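2021-07-23
Gulham cell, two-arm table - finger tape and wrist cables
Written up by Letay, with help from Vilmos on the cable part

I meant to do only the finger tape today, but once I had the tools out it seemed silly to leave the cables for another time, so this entry is longer than it should be. Sorry, Lewis, I know you like them short.

Tape first. The old wrap had gone slick on the inner faces, and paper bags were creeping out of the grip on the way up. I peeled it all off, wiped the finger with alcohol and rewrapped it from the base toward the tip with a good overlap. I'm still no artist at the tip end. If a flap comes up, trim it with the small scissors and please don't pull it, or the whole last turn comes along with it. The bare fingers have the crosshatch pads and I left those alone apart from a brush-out. Juraj would like to see everything bare eventually, and he may well be right, but I want to compare the two for a while before we decide.

Then the cables. Vilmos noticed that the loop under the wrist was getting tight when the arm reached for the far side of the table, so we let out a little slack and put in two fresh ties. He was very patient with me while I jogged the arm back and forth - thank you, Vilmos! We kept the usual groceries and odds and ends on the table for the check runs, with the basket at the left end where it always goes.

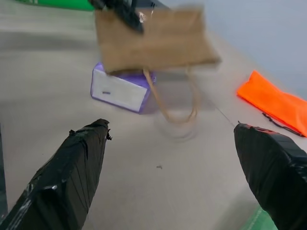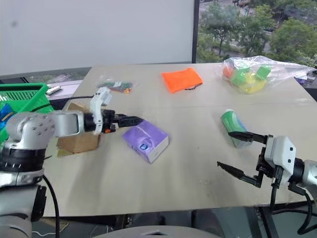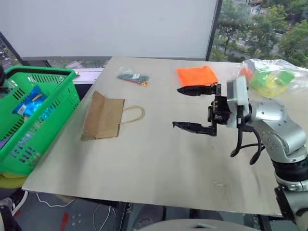
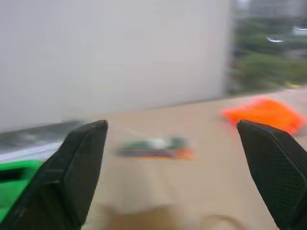
Check runs at the table. Taped fingers in the first picture, bare crosshatched one in the last.

Gripper zero was redone on both arms after all this, fingers fully closed and then fully open, and the new values are saved in the Dinsa folder under today's entry. The old ones are still there in case I made a mess of it. Speed is back at the normal setting. I had it at 300 for the jogging and very nearly forgot.

The cycle counter stood at 4000 and a bit when I started, and I'd like to look at the tape again after another 500. Albertina, if you get there before me, run a thumbnail along the edges with the power off and write down whatever lifts.

Still open: the spare roll is nearly finished and I haven't ordered more. Vilmos wants a softer sleeve for the cable where it leaves the housing, and he is going to ask over at Rundstead whether they have a short length left. I also owe the wrist screws a proper torque check, which I'll do next time the arms are parked.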